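A day among the drivers: my visit to the Gonora open day

I have spent more of my life than I care to add up hunting for drivers for old hardware. Modems, label printers, a scanner that only ever spoke to one version of one operating system. So when Gonora said it would open its doors for a day in April and let people see how its driver archive is put together, I booked a train before I had finished reading the page.

Getting in

Doors opened at 10 in the morning and there was already a queue, mostly people carrying rucksacks with something awkward inside. Visitors had been invited to bring one device each that they couldn't get working, and I had brought my old USB modem stick (the one with the cracked cap, for those who have read this site for a while). You got a paper badge, a cup of decent coffee and a slip with a time on it for the identification desk. Mine said 2.15, so I had the whole morning to wander.

The building is larger than it looks from the street. Gonora has the ground floor, with the archive room at the back and the test benches along a corridor, and most of the doors had been left open so you could put your head in.
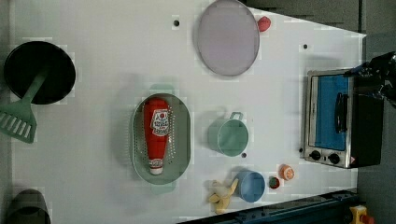

The archive room

I'd expected servers. There are servers, in a cupboard, but what fills the room is shelving, and on the shelving are installation discs, floppies in card sleeves and manuals with the serial stickers still inside the cover. The collection stands at 3000 driver packages, each one matched to the device it came with wherever they own the device too.

Hadiza Garba runs the cataloguing and gave the talk, and I could have listened to her all day. She took us through a single entry from start to finish: the vendor ID, the product ID, the interface number that people always leave off, and then the setup file itself, with its version and the date inside the package compared against the date on the disc. Those two disagree far more often than I would have guessed! When they do, both go in the record and neither gets tidied away.

She also showed us Lis, the search tool they wrote for themselves. You paste in a hardware ID, the whole ugly string straight out of the device manager, and it gives you every package that claims to support it, with the closest match first. A man next to me tried it with an ID he had written on the back of his hand. It found his sound card. He was delighted, and so was the rest of the row.

The test benches

After lunch (cheese rolls, very good, gone by 1) I went down the corridor to see Evon, their install-testing setup. Every package gets installed on a clean system, the device gets plugged in, and Evon keeps a log of each file written and each setting changed. Then it all gets wiped and done again on the next version of the operating system. Senad Janevski was looking after it and let us pick a package to run. We chose a webcam driver, which went on in 19 seconds and asked for 2 restarts, to loud groans from the back.

I asked him what the hardest devices were and he said composite ones without a moment's thought. One stick shows up as a modem, a card reader and a diagnostics port, each wanting its own driver, and if the parts go on in the wrong order the port never appears. That is exactly the trouble I've been having, so I took a page of notes and will write it up separately. 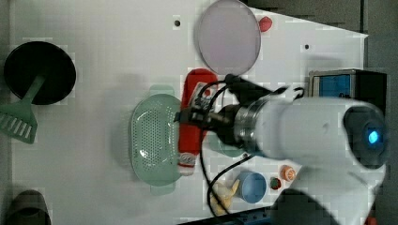 Kitchen utensils and toy food on the white table, with the robot arm reaching in from the right.

My modem gets its turn

At 2.15 I handed over the stick. The desk was lent by Gruvidard, a small repair firm that sends Gonora a lot of its oddities, and the two people behind it had the ID read out and looked up before I had put my bag down. The package I'd been using was for a sister model with the same casing and a different product ID. Same name on the label, too, which explains a wasted weekend last winter. They copied the right one on to a memory card for me along with a printed sheet giving the install order.

I tried it on the train home, on my old laptop, with the battery down from 100 per cent to something worrying. All three entries came up in the device manager with no yellow triangles. I may have said "yes!" out loud.

If you want to go

Entry was free and you do need to book. Bring the device, its cable and the hardware ID written down, and copy the whole ID, including the part at the end after the last ampersand. There is step-free access from the car park side. They are hoping to do another in the autumn, and I've already asked to be put on the list, this time with the scanner.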